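Dishes coming out of the dishwasher with a chalky film

Posted October 19, 2024 by ridgeway_renter

We moved into a place in Ridgeway in August and the dishwasher came with it. It's a Billoter, the under-counter kind, no idea how old. For the first few weeks everything was fine. Now the plates and bowls feel gritty on the inside when I put them away, and the glasses look cloudy. If I wipe a glass with vinegar it mostly clears up, then the film is back after two washes.

I use Zilum powder, one full cup of the dispenser every time, on the normal cycle. I have cleaned the filter at the bottom. The spray arms turn freely by hand. The landlord says the water here is "a little hard" and that's all I could get out of him.

Is this the machine, the detergent or the water? I don't want to pay for a service call if it's something I can fix myself.

3 replies

millpond

If vinegar takes it off, it's mineral deposit from the water. If vinegar did nothing, the glass would be etched and you'd be stuck with it, so you're on the better side of that.

Start with rinse aid. A lot of people in rentals never look at that compartment. It's usually next to the detergent door with a small round cap. The previous tenant may have left some in there and it ran out after you moved in, which would fit with things being fine at first. Fill it and turn the dial up one step from wherever it is now.

Next, run the hot tap at the kitchen sink until it's hot before you start the machine. Dishwashers don't hold much water, and if the first fill is cold the powder may not dissolve all the way. Grit on the inside of bowls can be plain undissolved powder.
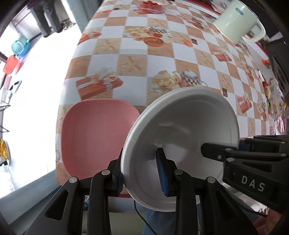
The other thing to check is how the bowls are loaded. They should lean forward with the inside facing down toward the spray, and they shouldn't nest. Two deep bowls pushed together will trap dirty water between them and dry that way. I skip every other slot on the bottom rack for anything deeper than a soup plate. It means fewer dishes per load, but I stopped having to wash things twice.

Once you've done that, put two cups of white vinegar in an open container on the top rack and run a hot cycle with nothing else in there. Do that once, see where you are, and don't make a weekly habit of it – it's hard on the rubber seals.

grevberg_al

Vinegar is fine, but citric acid powder works better and is cheap. Don't mix either one with bleach.

Also get a pack of test strips for the water. We're out in Grevberg and ours came back at 20 grains, which is very hard. Rinse aid alone didn't do much at that level. Some machines have a built-in softener that takes salt. Look for a big screw cap in the floor of the tub. If you have one and it's empty, that's your answer. Use dishwasher salt in it, never table salt.

tollhouse2

had the same thing, switched from powder to tablets and it went away. didn't change anything else

Contact the moderators | Copyright 2024 | Back to top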